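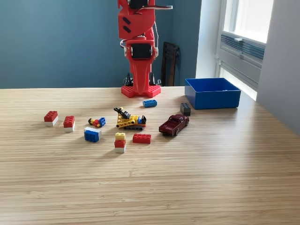 Kellport tabletop arm, red, studded base

I've been selling this arm for a while now and I still get more emails about setting it up than about anything else in the shop, so I've rewritten the page to cover the bits people really ask me. If you only want the price and postage, they're at the bottom.

What you're buying is a small servo-driven arm with 3D-printed red links and a studded base plate. You can have it built or as a kit. The built ones are put together by Eun-ji Ra and then checked by me, and the kits go out with the same parts and a paper booklet that Marama Rakena wrote (she taught evening classes for years and it shows, it's lovely and clear).

Getting it on the table

Pick a table that doesn't wobble. I know that sounds daft, but a wobbly table will have you chasing a fault in the arm for a whole evening. Put the base near the back edge so the wiring can drop away behind it and the whole front of the table is left for whatever you want it to pick up. Mine lives by a window, which is nice to work at, though the light moves about all day. If you're using a camera with yours, draw a blind or do your testing at the same sort of time.

Before you switch on, hold the arm up with one hand. It has no brakes, so it'll flop when the power goes off and it can twitch when it comes on. Then run the centring routine from the Undonov software — leave the speed on slow for this! — and let each joint find its middle before you ask it to do anything clever.

Things to practise on

Toy bricks are brilliant for this. They're cheap, they don't mind being dropped, and you can stack them into different heights when you want to make life harder. I throw in a few awkward shapes as well, a truck or a digger, and a bin off to one side to put things in.
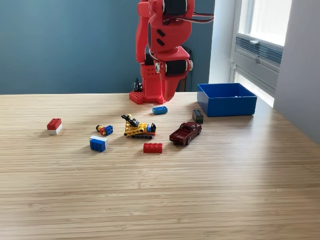
The arm at the back of the table, with the bricks, the maroon pickup and the blue bin set out for it.

Looking after it

The wires want checking more than the motors do. Bend each joint slowly by hand with the power off and watch the cable as you go. You want enough slack for the full swing but no big loop that can catch on the elbow. If a plug feels loose, push it home and clip the cable down nearby so it can't tug.

The screws that hold the servo horns work their way loose on every arm I've ever had. Go round them with the small screwdriver after the first day and then once a month. Snug is plenty, as the printed parts will crack if you lean on them (I've done it, twice in one week).

Dust gets into the studs on the base. An old toothbrush sorts it. Please don't use spray polish anywhere near the joints, and keep the arm out of a hot car, where the plastic can soften and go out of shape.

If it goes wrong

One joint shaking while it holds still: centre it again first, then check the horn screw. It's nearly always one of those.

Every joint beyond a certain point has gone dead: that's a cable. Start at the last joint that works and swap the lead going out of it.

A burning smell: switch off, unplug, email me. Don't try it again to see.

Tamsin Treloar had one of the early arms running for roughly 3,000 cycles before the elbow gear wore out, and she changed it at her kitchen table. Spare servos, links and leads are all listed under Grimshaw parts, and the booklet shows how each one comes off. Label your leads before you pull anything apart.

Prices

Kit: £447
Built and checked: add £108
Cover for faulty parts: 2 years, kit or built
Postage is worked out at the checkout

Page last changed Oct 30, 2018. Delwyn Ellery looks after repairs, so put "repair" in the subject line and it'll go straight to him.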